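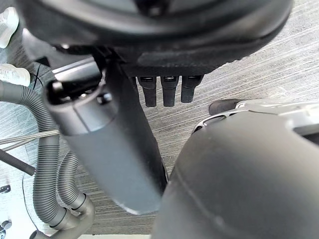

Olanrewaju Nnaji said afterwards that the arm was slower than he had expected, and that he would have liked to hear less about speed and more about stopping distances.

Home Articles Issues Authors Contact

4.2 Open day at Stedow

Comments of this kind were common. The open day on 14 April 2019 drew 100 visitors, 35 of whom filled in our form. Visitors stood on the carpet beside the arm while staff from Vemel gave the talk — the same one each time, lasting 13 minutes.

Figure 4. Wrist view at the open day, gripper fingers open above the carpet.

Answers about trust varied more than answers about usefulness, and we treat the two apart in Section 5.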